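Software Engineer, Manipulation Planning and Control
Prestano, Food Assembly Group
Posted 3 Dec 2020

Prestano writes the software that lets a robot arm put together sandwiches and burgers to order. We are hiring one engineer to work on the part between perception and motion: deciding what to pick up next, how to grip it, and what to do when the grip is bad. This is a full-time position on a small team, and most of your work will be tested on our own bench. 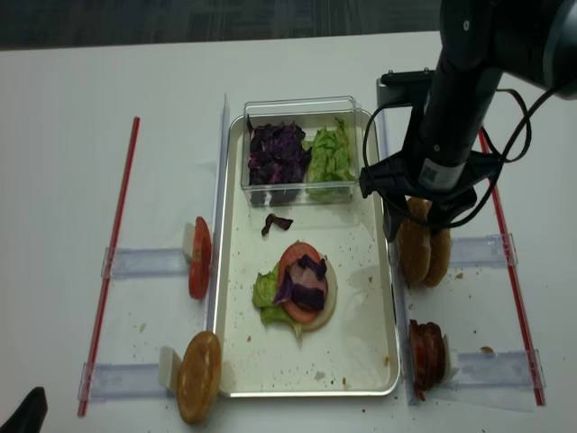
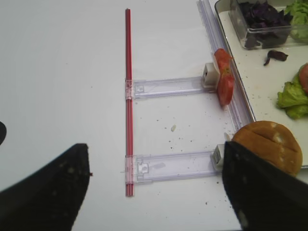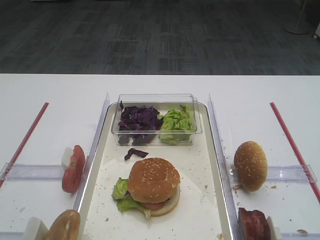
Bun, tomato and cabbage on the assembly bench.

The job is mostly about soft, thin and uneven objects. A bun half keeps its shape if you don't squeeze it. A tomato slice may or may not. Lettuce has no useful shape at all, and our current grasp planner treats it as a patch of height map with a color label. That works well enough to build a sandwich and not well enough to sell one.

What you will work on

The task planner. It takes an order (a list of layers from the bottom up) and turns it into a sequence of picks and places. Today it is a behavior tree with 28 leaf nodes, written in C++, and it has grown by patching. We want it split so that a new recipe can be added without touching the recovery branches.

Grasp selection. For sliced items standing on edge we use the known pose of the holder and a correction from the wrist camera. The correction is good for the first slice in a stack and gets worse as the stack gets shorter. You will own this problem.

Placement. Layers drift. A tomato set down a little off center pushes the next layer further off, and by the time the top bun goes on the stack can lean. We need an estimate of the stack after every place and a planner that uses it.

Double picks. Ham slices stick together. At the moment we catch a double pick by finger width and by the change in the stack seen from the fixed camera. The two checks disagree more often than we would like.

Logging and replay. Every run is recorded with joint states, gripper width, both camera streams and planner decisions. The replay tool is called Deltum. It was written in a hurry and several people depend on it. You will share its upkeep with the rest of the team.

How we test

Our regression set is called Fostora. It has 252 recorded runs, and 159 of those have been labeled by hand with the layer order, the position of each layer and any error. A change to the planner has to pass replay on the labeled runs before it goes on the arm. After that it gets a block of 18 live runs on the bench, with real food, and someone stands there and watches all of them. Expect to take your turn at slicing tomatoes and wiping down.

We do use simulation, but only for reachability and collision checks. We have not found a lettuce model we trust.

What we need from you

Three or more years writing software that has run on a physical robot arm. University lab work counts.

Good modern C++ and working Python. The planner and controllers are in C++. Analysis, labeling tools and most of the perception training code are in Python.

Practical experience with at least two of these: motion planning, force or impedance control, grasp planning, visual servoing, state estimation, task planning.

Comfort with camera calibration, including finding out why it was fine yesterday and is off by four millimeters today.

Clear writing. We keep short design notes for each change to the planner, and other people have to be able to work from them.

Useful but not required

Experience with ROS or a similar message-passing setup. We use our own layer on top of one, and it takes a week or so to learn.

Work with learned policies, either trained from demonstrations or fine-tuned on your own data. We are comparing one such policy against the planner on the placing step and don't yet know which we will ship.

Any time spent in a commercial kitchen.

You do not need a graduate degree. You do not need food industry experience. You should be able to handle ham, wheat and sesame, because all of them are on the bench most days.

Place and hours

The bench is in our Ivanov building, on the second floor. We expect you on site four days a week, and the fifth day can be from home. Live runs are done in the mornings when the ingredients have been prepared. There is no on-call rota. Travel is limited to one or two trips a year.

We can cover relocation costs. We cannot sponsor a new work visa for this position. Salary depends on experience, and the range is given to every applicant in the first call so that neither side wastes time.

How to apply

Send a resume and a short note, one page at most, to Warrick Partington, who leads the group. In the note, describe one failure you tracked down on a real robot: what it did wrong, what you first thought the cause was, and what the cause turned out to be. We read this part before the resume. Links to code are welcome but not needed.

The process has three steps. First is a phone call of half an hour with Warrick. Second is a work sample, where we send you a handful of logged runs and a copy of Deltum, and you write up what went wrong in each. It should take no more than three hours, and we pay for the time. Third is a visit to the bench, where you meet the team, watch a block of runs and talk through your write-up with the people who recorded the data.

Applications stay open until we fill the position. We would like the new engineer to be settled in well before July, when the second bench is due to start up. If you have applied to Prestano before for another position, you are welcome to apply again, and please mention it in your note.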